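Delivery charges belong in the price

5 December 2020

The advertised price of an article bought online is, in a large share of cases, a number that no customer will pay. Delivery is added at the basket, a handling fee at the address page, and sometimes a payment charge at the last step. Each of these is lawful if it is disclosed before the order is confirmed. My argument is that the point of disclosure is set too late, and that the compulsory part of any delivery charge should be included in the first price shown.

The mechanism is simple. Shopping comparison pages sort by headline price. A seller who moves £5 from the article to the delivery line rises in the list without giving up a penny. Competitors can see this and will do the same. After a few months every seller has a lower headline price and a higher delivery charge, the totals are where they were, and the sort order tells the buyer very little.

I kept a record of my own orders and abandoned baskets through the spring and summer, mostly for kitchen goods, small tools and spare parts. There were 66 baskets. For each I noted the price on the listing page, the price at the basket, and the price at the final confirmation. The sample is small and reflects what one household buys, so I put no weight on averages taken from it. The order in which charges appeared is more useful, and it was very consistent. Charges that varied with the buyer's choices, such as a faster service, were shown early and clearly. Charges that nobody could avoid were shown late.
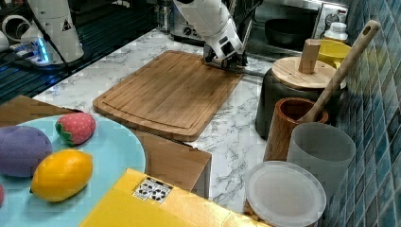 Two sellers illustrate the range. Mutodberg lists a single price with standard delivery to mainland addresses included, and deducts a fixed sum if the goods are collected. Esosholm lists a lower price for comparable goods and adds carriage once a postcode has been entered. On one order the Esosholm basket began £7 below the Mutodberg one and finished £3 above it. Neither firm hid anything in the legal sense. A buyer who stopped reading at the listing page would still have picked the dearer of the two and believed it was the cheaper.

The usual defence of separate charging is that delivery cost depends on weight, distance and the number of items, so it cannot be known until the basket is complete. This is partly correct. It is correct for pallets, for islands, and for anything that needs two people to lift it. For a parcel under a couple of kilos going to a mainland address, the carrier contract normally sets one rate per parcel, and the seller knows that rate before the page is published. A charge which is known in advance and applies to nearly every customer is a component of price.

The second defence is stronger. If delivery is included in every item, a customer who buys four things in one parcel pays for carriage four times. I accept that this is a real fault in a crude all-in rule. It can be dealt with by showing the all-in price for a single item and a deduction for each further item in the same parcel. Mutodberg already does something close to this, and the basket page there is no harder to read than any other. The calculation is the same one, run in the other direction.

Free delivery thresholds need separate treatment. A threshold is a discount on a charge, and it works on the buyer only if the charge has first been made to look like a penalty. Tsuchiya sets its threshold just above the price of its most popular items, so that a single purchase falls short and the basket page suggests something small to make up the difference. I bought a pack of sink strainers on this basis and have not opened it. Under an all-in rule the threshold could remain, but it would have to be described as a reduction for larger orders, and the customer could judge it as one.

Returns are the part of the subject which receives the least attention. When goods are cancelled within the statutory period, the basic outward delivery charge should be refunded with the price of the goods. A seller who shows carriage on its own line has a convenient figure to leave out of the refund. I had this happen twice. In both cases the missing sum was paid after one email, which suggests to me that the omission sat in the refund system and that no person had decided on it. With one price there is one figure to refund, and the error becomes much harder to make.

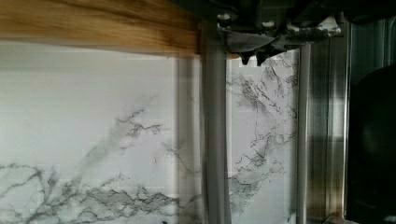 Marketplaces complicate enforcement. Rumanix carries listings from many independent sellers under one search box, and each seller sets its own carriage. The site offers a sort by total price, but the default is a sort by something called relevance, and the setting is lost when the page is reloaded. A rule directed only at sellers would leave this untouched. The duty should fall on whoever publishes the price the buyer sees first, and in a marketplace that is the operator.

There will be a cost to this. Listing templates have to be altered and product feeds sent again, and small sellers will depend on their software supplier to do it. A period of 12 months seems reasonable. I would also exempt goods over a stated weight and deliveries outside the mainland, on condition that the page says plainly, beside the price, that carriage is extra and gives the lowest amount it can be.

It may be objected that buyers have learned to expect the extra charge and allow for it. Some do. I allow for it myself, and I still got the order of the totals wrong on several of the baskets I recorded, while keeping a record for that very purpose. Allowing for a charge of unknown size is a poor substitute for being told what it is.

Airline tickets were once sold on the same pattern, with taxes and unavoidable fees added at the end. The requirement to show the full fare from the start did not stop airlines charging separately for bags and seats, and a parcel rule would not stop retailers charging extra for a timed slot. Optional charges can stay where they are. The compulsory ones should move to the listing page, in the same size of type as the rest of the price.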